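Vatudex Bimanual Table-Clearing Kit

The Vatudex kit is a bench-ready package for laboratories studying two-arm manipulation of everyday tableware. It supplies the task definition, the scoring sheet and 861 teleoperated demonstrations recorded at the Ernham laboratory. Of these, 700 are designated for training – the remainder are held back for evaluation.
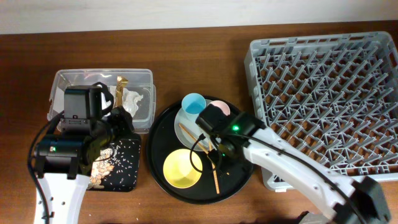
The Rees method trains a single policy for both arms and divides each demonstration into sorting stages. Stage boundaries are marked by the operator during recording. Each stage is scored separately, so a policy that places a cup correctly still loses credit for scraps left behind. Light waste such as a tissue or a foil wrapper belongs in the clear container, while the plate, cups, bowl and chopsticks on the round tray are to be moved to the gray dish rack. Rice grains and crumbs on the small tray are scored by area cleared.

Release 2 adds revised stage labels and is supplied to existing license holders on request. Arms and grippers are not included.

Related items
Aslow Stage Labeling Tool
Rees Method: Technical Summary
Ernham Evaluation Protocol

Contact Vatudex | Copyright Vatudex | Back to top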